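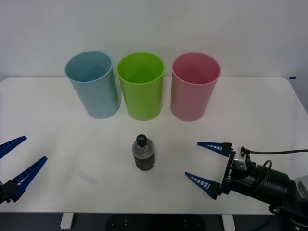
Blue, green and pink plastic cups with a small black-capped water bottle.

Plastic tumbler
Sunday, by the Drokeck household pages editor

A plastic tumbler is a drinking cup with no handle and no stem, made in one piece and usually a bit wider at the top than at the bottom. I've been writing these household entries for a while now and I think the tumbler is my favourite so far, mainly because everybody owns some and hardly anyone remembers buying them. Mine came from a market stall in Jurnudora, in a net bag of assorted colours, and I've still got most of them!

Shape and parts

The slight taper is what makes a tumbler a tumbler in my book (some people use the word for anything you can drink out of, and I'm not going to fight them over it). It lets one cup drop inside another, so a whole picnic's worth takes up hardly more room than a single one. It also helps at the factory, as a tapered cup slides off its mould much more easily than a straight one.

Round the top there's often a rolled lip. On cheap cups it can be a bit sharp where the plastic was trimmed, and I always run a thumb round it before I buy. A good lip is smooth, stiffens the whole cup and makes it nicer to drink from. The base is generally flat or pushed in a little, which stops it rocking.

Tall ones look smart and hold plenty, but they do go over more easily when they're nearly empty, so for very small children I'd go for something shorter and fatter. The biggest in my cupboard holds 410 ml to the brim, and you'd never fill it that far unless you like wiping tables.

Colours

Tumblers are very often sold in mixed sets, and pastels come round again every spring – powder blue, soft pink, that sort of thing – usually with one loud colour thrown in. Lime green is a popular choice for the loud one. The point of mixing them is that each person at the table keeps to one colour and you wash up less. It works beautifully in our house until two people want the green.

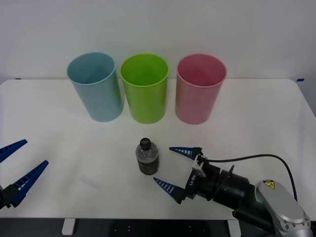

Pale colours show tea stains sooner than bright ones do, and I've found a paste of bicarbonate of soda and water gets most of it off. Leave it on for an hour, then rinse well. Don't go at it with a scouring pad, as the scratches hold the next stain even better.

Tumblers and bottles

People do ask me whether you need cups at all if everyone carries a bottle. I say yes. A small bottle with a screw cap is the thing for a bag or a coat pocket, but at a table it's fiddly, it's hard to clean in the shoulders, and you can't get ice into the neck. Cups are open, so you can see straight away whether they're clean. I keep both on the go and pour from one into the other.

Washing and storing

Check the bottom of the cup for a dishwasher mark. Without one, I'd wash it by hand in warm water, and if it must go in the machine, put it on the top rack, well away from the heating element. Thin cups can warp, and after that they never stack properly again.

Stacked cups sometimes jam. Stand the outer one in warm water, put a little cold water in the inner one, wait a minute and twist gently. Let them dry fully before they go back in the cupboard or they'll smell musty by the next time you want them.

Other uses

Once a tumbler is too scratched for drinking it's still good for pencils, paintbrushes, seedlings (make a few holes in the base first) and stacking games. The Gumesine summer fair builds a tower out of old ones every year, and the last one I went to used more than 1000. I brought 32 of them myself, and came home with 3.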